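Project report: picking up a spoon (and other things we thought would be easy)
Jocelyn Bouchard and Dong-geon Ra, Bundham robotics club

## What we said we'd do

Our proposal promised a simulated arm that could tidy a whole kitchen by June. Our supervisor wrote "ambitious" in the margin, and we took it as praise. By the second meeting the kitchen had shrunk to one worktop, and by the fourth it had shrunk to one task: grip a utensil by the handle, lift it and hold it still.

We called the project Floketti, a name Dong-geon came up with on the bus and has refused to explain.

## How it works

The arm gets a view from the gripper and a list of its own joint positions. It learns from examples that we drove ourselves with a game controller. We recorded 523 of them. Jocelyn did the careful ones, and Dong-geon did the ones where the arm arrives at the handle as if it were late for something. We kept both sorts in, partly for variety and partly to keep the peace.

Training ran on the Donnelly room machine for 2996 steps before somebody needed it for coursework. We had planned to stop at a nice round number. The utensil models are our own and they have very few polygons, as Jocelyn learned the modelling software on the same afternoon she made them.

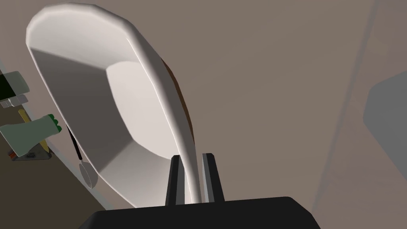

*Fig. 1. Gripper view in the simulator, with the white utensil held by the lower end of its shaft.*

Holding a thin handle between two fingers took most of the term. If the fingers closed too gently, the utensil swung round and hung there looking disappointed. If they closed too hard, the physics engine took offence and fired it through the ceiling. Our fix was to raise the friction on the finger pads and slow down the last bit of the closing movement. It's four lines of code and we would rather not say how many evenings.

The other trouble was the view. A big pale scoop held close to the gripper hides a good deal of the kitchen behind it, so the arm has to carry on without seeing much of where it is going. We tried giving it a second view from above the worktop. This helped, but it also made training so slow that we dropped it.

## Things we'd change

- Start with the gripper, and leave the furniture until later. We had a lovely oven mitt weeks before we had a working grasp.
- Save the settings with every run. Our best one was called "test_new_final_b" and we can't repeat it.
- Agree which way is up before both writing code.

Next year's group can have the Flolleveck folder, where all the models and recordings live. The controller's left stick drifts a little, so check it before you record anything.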